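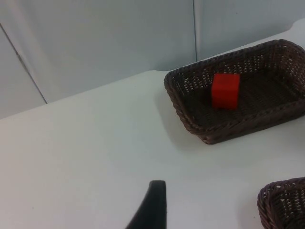 Grigore Mocanu

How a robot learns from examples

A robot arm does not know what a basket is. It has to be shown, many times, what to do with one. Each showing is called an example, and a large group of examples is called a data set.

The job in this project is small. There are two woven baskets on a white table and a red cube inside the larger one. The robot must pick up the cube and put it in the other basket.

A person steers the arm from start to finish. While the arm moves, a computer saves two things: what the camera near the gripper sees, and where each joint of the arm is. The gripper is the robot's hand. Its dark finger shows low down in the camera's view.

One example is not enough. If the cube always began in the same spot, the program might learn that spot and nothing else. So the cube is moved a little before each new try, and sometimes the baskets are moved too.

The project is called Zata. It has 318 examples so far, and 36 of them were set aside. The program never learns from those - they are kept for checking its work later.

Training is the next step. The program compares the pictures with the movements and looks for patterns that link them.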